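I get a lot of mail about robots and chores, so I'm putting my answers on one page. I test arms for a living at a small shop in Remambridge, mostly in simulation, and I keep house pretty badly. Updated in January.

## Can a robot clean my bathroom yet?

No. Parts of it, on a good day, in a bathroom it already knows. I'd trust an arm to pick one bottle off a toilet tank. I wouldn't trust it to clear the whole tank, wipe it down and put everything back without dropping something on the floor.

## Why do you keep going on about toilet tanks?

Have you looked at yours lately? It's a narrow shelf with a hard drop on every side, and people pile anything on it. Tall stuff hides short stuff, and a spray bottle has a fat bottom, a skinny neck and a trigger that snags fingers. If an arm can tidy that, I'll start believing the ads!
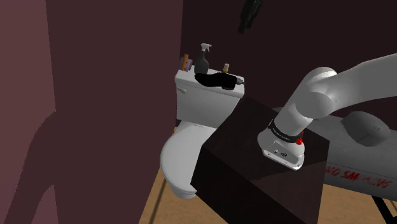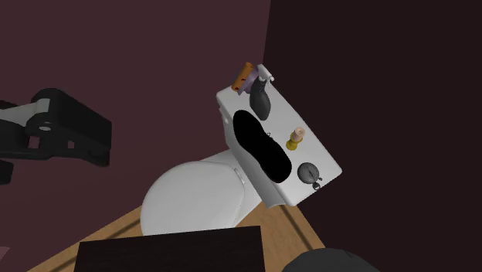

*Simulated bathroom, two views: the tank lid with its spray bottle and clutter, and the arm not holding anything.*

## Does practice in simulation count for anything?

It counts for a lot. My colleague Indira Ramasamy can run the same pickup 100 times before lunch and all we lose is electricity. In our last batch the arm got a clean grasp on 85 of them, and I was thrilled. Then we tried it on a real shelf with real bottles and things went downhill fast - shiny plastic, half-full bottles that slosh, a cap somebody left loose.

## What about shop chores?

Better news there. Stojan Stan runs the Drallimari workshop across town and has an arm called Brovik loading blanks into a press. Same part, same spot, all day long, and it's great at it. Ask it to clear off the bench at closing time and you're back to the toilet tank problem (Stojan still does that himself, with a broom and some swearing).

## Which chore will come first?

My guess is putting things in a bin. You don't have to be gentle and you don't have to be exact. Folding shirts makes for fun videos, but our Alva setup took 11 minutes on one T-shirt, and I wore it wrinkled anyway.

## Should I wait to buy one?

For the house, yes, wait. I've got 23 emails asking me for a model name and I don't have one to give. If you run a shop and have one dull job that never changes, call a local installer and ask to see that exact job done with your own parts.

## Can I send you a question?

Please do! I answer in batches, usually late at night, and the good ones end up on this page.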